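Old favourites find a new home as Toma reading room opens its Chinese shelves

11/20/25

Book lovers in Toma have a real treat waiting for them this week. The reading room on the first floor of the Wurkon building has opened its new Chinese literature shelves, and they are an absolute joy to wander along, even if (like me) you can only read a handful of characters.

The collection runs to 780 books, nearly all of them given by readers in the town and the villages nearby. They arrived in shopping bags, wine boxes and one very heavy suitcase, and sorting them has kept the back office busy since the summer. Poetry has gone by the window, novels are along the long wall, and there is a low shelf of picture books for younger children next to the beanbags.

Marisol Londoño, who runs the reading room, was beaming on opening morning. "I kept stopping to look at the covers," she told us. "You pick one up to put it away and ten minutes later you're still standing there with it. The poetry took us twice as long as anything else!"

The poetry is where most people seem to be heading first. There are Tang and Song collections in several editions, some with English on the facing page, and a good run of modern poets too. Pride of place goes to the Book of Songs, the oldest surviving collection of Chinese poems, with verses on courtship, harvests, homesickness and soldiers on the march. Some of them were sung well over two thousand years ago, and it is a lovely thing to be able to take them home on the bus.

Percy Guzmán has been coming in on Thursdays to help with the catalogue and has already borrowed more than he has returned. He recommends starting with the short poems about plants and rivers. "Read them out loud, even in translation," he said. "They've got a beat to them, you'll find yourself tapping the table." 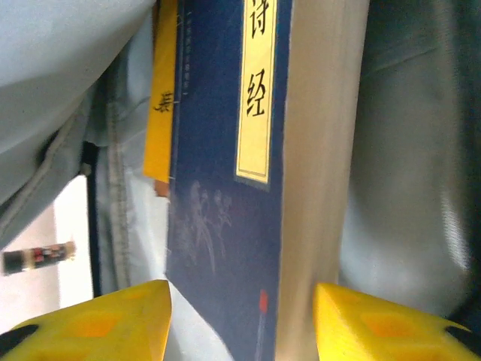
The Book of Songs (诗经), in deep navy with a pale-yellow title label and a faint floral or grass-like design across the lower cover.

Books can be borrowed for three weeks on an ordinary Toma library card, and you can renew them at the desk or by phone. Anything with a red dot inside the front cover is for reading in the room only. The kettle is on from ten, and the armchairs by the poetry shelves are very comfortable, so allow yourself longer than you think.

A beginners' reading circle meets in the same room from next week, going through one poem at a time with a translation to hand. There is no charge and no need to know any Chinese. Names go on the sheet by the door, and there were still a few spaces left when we called in.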